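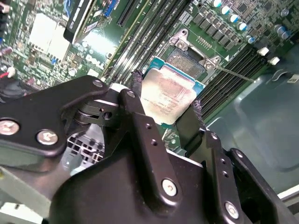 Processor above the open CPU socket, Dell motherboard.

Writing About Home Places
Session 7 handout
Instructor: Harpreet Lachance
Dindmont Adult Education, Room 22
Revised 05/02/2025

Topic for this session: writing a post about a building you grew up near

Last session dealt with people. We move on to buildings – barns, stores, schools, churches, the house across the road. Most of you already have one in mind. If you don't, look at the list of prompts you got in the first session and pick one from the second half.

1. Start with where you stood

Readers who never saw the building need a place to look from. A kitchen window, a school bus seat, and the end of a driveway all work. Say where you were and how old you were, and then say what you could see from there. Leave out what you learned later until you have done that.

Weak: The Cormier barn was a well-known landmark in the area and was important to many families.

Better: From our upstairs hall I could see the Cormier barn and one corner of the pond. I was six before I was allowed to cross the road to it.

The second version gives less information. It does tell the reader who is talking and how far away the barn was, and the history can go in the next paragraph.

2. Keep three kinds of facts apart

When you draft, mark each statement in the margin with one of these letters.

M – I remember it.
T – I was told it.
R – I found it in a record.

A post can use all three, but the reader should be able to tell them apart. "My aunt always said the roof came off in a storm" is a T statement. If you write "The roof came off in a storm," you have turned it into an R, and somebody may copy it into a family tree.

Where two people tell it differently, put both versions in. You don't need to settle it in a blog post.

3. Dates

Family dates are the ones people get wrong most often. A birthday passed down by word of mouth may be a day off from the certificate. Check the certificate if you can get it. If you can't, write "the family kept her birthday in September" and leave it there.

Tying a post to a date is a good way to get yourself to write it. A parent's birthday, the week school started, the first cold morning. Don't explain the link at length. One sentence near the top will do it, and then get on with the building.

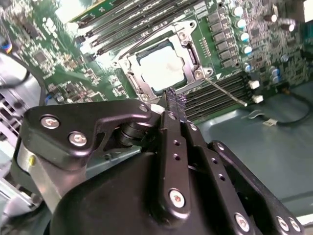 The same goes for the years a building went up or came down. County assessment books usually give the year a structure was first taxed, and that can be later than the year it was built. Write "on the tax books by" and give the year. Plat maps show who held the land. They don't show who lived there, so a family that rented will be missing from them.

4. Where to look

Dindmont Public Library, local history shelf. Township plat books, church anniversary booklets, high school yearbooks. Nothing on this shelf can be checked out. Bring change for the copier.

Civell County Recorder. Deeds and transfers. Ask for the grantor index and the grantee index. You will need both.

Bratora Road file. This is the folder of clippings passed around in Session 5. It is kept at the front desk and you can sign it out for a class period.

Relatives. Call before you write, and call again after you have a draft. People remember more when there is something on paper to correct.

5. Old snapshots

Write down what is on the back of a snapshot exactly as it appears, including the misspellings. Add your own notes on a separate sheet. Use pencil on anything that touches the print, and don't press hard.

If you post a snapshot that somebody else in the family owns, ask first and say whose album it came from. Living people who appear in it should be asked too. For a group picture from a reunion or a class picnic this may not be possible, and then use first names only.

6. Length and shape

The assignment is 1000 words at most. Posts of this kind often have two subjects, a building and a person, and one of them has to lead. Decide which before you start. Sample 33 in your packet starts with the writer's grandmother, moves to a corn crib, and doesn't come back to the grandmother until the last line. Read it and mark the place where you lost track of her.

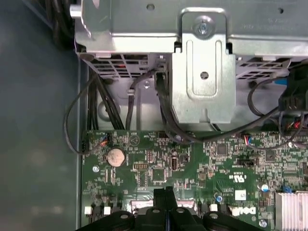 What if the building is gone and I have no picture of it?

Write it from memory and say that you are doing so. Draw a floor plan first, even a rough one, and show it to somebody else who knew the place. The things you disagree on are often worth a paragraph.

7. For next time

Bring two printed copies of your draft with the M, T and R marks in the margin.

Read Samples 22 and 33.

Write down the names of seven people who could have seen your building when it was in use. Put a check next to the ones you can still call.

Drafts go in the tray by the door before class. If you will be absent, leave yours at the front desk with your name on both copies – the desk closes when the evening classes start.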